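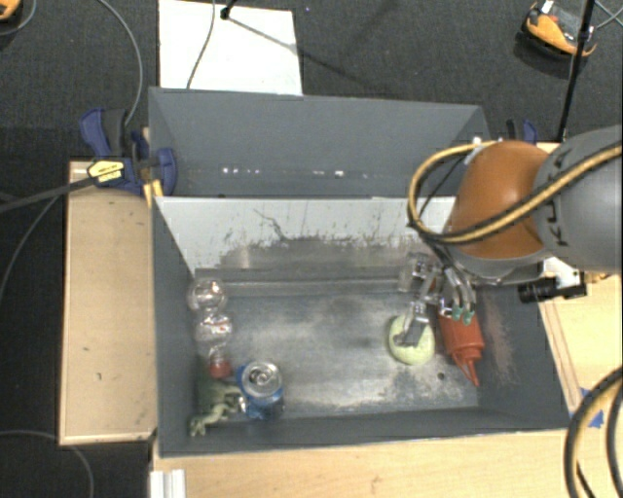
**Margaritis** is a small-press comic series written and drawn by Pacita Umali and put out by Kadudetti Press. I look after this page more or less on my own, so forgive me if it sounds like a fan wrote it (one did!). Corrections are welcome, as long as you've got the issue in front of you.

## Story

The comic is set in Stesside, a harbour town where the ferries have stopped running and everybody seems to owe money to the same family. Our lead is Margaritis, a retired customs officer who gets dragged back to work when a sealed ledger turns up in her late brother's flat. The first two issues are almost a straight detective story. From issue three it gets much stranger — the town's streets start changing places between chapters, and only the children notice.

I still think issue four is the best of the lot. It's nearly all one conversation in a stairwell, and Umali gets more menace out of a swinging light bulb than most crime comics get out of a gunfight.

## Publication

There are 7 issues in the main run. The first had a print run of 400 copies, stapled, with a two-colour cover, and it sold out at the April small-press fair before I'd even heard of it. Kadudetti reprinted it with a run of 900, which is the version most of us own. You can tell the two apart by the back cover: the first printing has the ferry timetable, the reprint has a map.

The collected edition came out on November 6, 2020 and runs to 416 pages, counting the sketches and a new epilogue. Some readers hate the epilogue. I like it, though I do wish it hadn't settled the question of the ledger quite so firmly.

## Art and lettering

Umali inks with a brush and letters everything by hand, and the lettering gets smaller whenever somebody is lying. I missed this completely on my first read and then had to go back through the whole thing!

## Related titles

*Trelidus* is a one-shot about the family that runs the harbour, set a generation earlier. You can read it first, but it gives away who wrote the ledger, so I'd leave it until after issue five. A second one-shot was listed in the back of the collected edition with no title and no date.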